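Lutley Clothing Room: progress report to the Balside Fund
October 2019
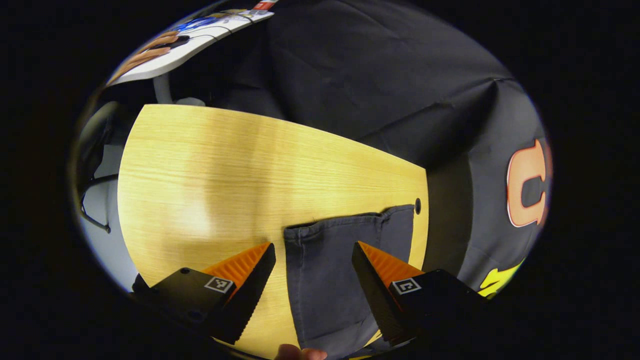
Grant period: first half of year one
Prepared by: Bhavana Varghese, project lead

1. Summary

The clothing room has been open for the whole of the period covered by this report. We take in donated clothes, sort and fold them, mend what can be mended and pass them on to households referred to us by schools, health visitors and the housing office. The grant pays for the rent of the room, two part-time posts and the mending budget.

We received 1,462 garments in the period and passed on 834. The remainder are on the shelves, waiting for repair, held back for winter or have gone for rag. Sorting and folding are running to plan. Mending is behind plan and section 4 explains what we are doing about it.

2. Intake and sorting

Donations come in through the side door and are checked the same day where staffing allows. Each item is looked over for stains, holes, broken zips and missing buttons. It then goes to one of four places: shelf, wash, mend or rag.

At the start of the grant we sorted on the floor, which was slow and hard on people's backs. All folding and checking is now done on tables. We use pale wooden ones because dark denim and grey cloth show up well against them, and a frayed hem or an open seam is much easier to spot. Black items are still a problem in the late afternoon. Ayane Hoshino has asked for a brighter lamp at the checking end and we have put this in the November budget.

The biggest change has been in how we fold. Different people used to fold in different ways, so piles fell over and sizes got mixed. Ayane wrote a one-page folding guide in the second month. Trousers and jeans are folded in half lengthways and then in three, with the waistband outside so that the size label can be found. Printed tops are folded with the print showing, as teenagers in particular choose by the print. Children's pyjamas are folded together as a set and held with a paper band. The guide is kept by the tables and new starters work through it on their first shift.

Storage is by size first and type second. We tried it the other way round, and families with several children had to walk the full length of the room for each child.

3. Referrals and collection

Most households are seen within a week of referral. Appointments last 30 minutes, and people choose their own clothes. For those who cannot come in, Gus Obi makes up a parcel from the details on the form. The form did not ask for shoe size until recently, and several parcels went out without shoes for that reason. It has now been corrected.

School uniform took up nearly all of our time in the last weeks of the summer holidays. We ran short of grey trousers in the middle sizes and bought some in from Layug at a reduced price. This was an unplanned cost and was met from the contingency line. Next year we will ask the schools for outgrown uniform before the end of the summer term.

Demand for adult coats is rising and we do not yet hold enough of them, especially men's large. An appeal will go out through the two primary schools and the library.

4. Mending

The plan was to have two mending sessions a week. For most of the period we managed one. Stefaniia Boiko runs the session and is very capable, but one of the two sewing machines was out of use for 8 weeks while we waited for a part. Denim was worst affected, as the remaining machine does not cope with thick seams. A backlog of jeans and denim skirts built up, mostly with worn hems and torn pocket corners.

The machine is now back. The second session restarted last month and Stefaniia is working through the denim first. We have also stopped accepting jeans for repair where the cloth has gone thin across the knee. These take a long time to patch and are rarely chosen afterwards.

Thread and needles have cost less than expected. Zips have cost more. We are asking for no change to the total.

5. Staffing and premises

Both part-time posts are filled. Miyuki Takagi joined to cover intake and has taken over the stock book, which had fallen behind. It is now up to date.

The landlord, Flaris, has agreed to renew the lease on the same terms. The roof leak reported in our last letter has been repaired. Some shelving near the back wall was damaged and we have moved the baby clothes away from it until we are sure that the wall has dried out.

6. Work for the next period

Clear the denim backlog.
Buy the lamp for the checking table.
Run the coat appeal and report the numbers to you.
Replace the damaged shelving.
Agree dates with the schools for uniform collection.

A statement of spending to date is attached separately. The only lines over budget are zips and bought-in uniform. Bhavana Varghese can answer questions on either, and would welcome a visit from the Fund once the second mending session has settled down.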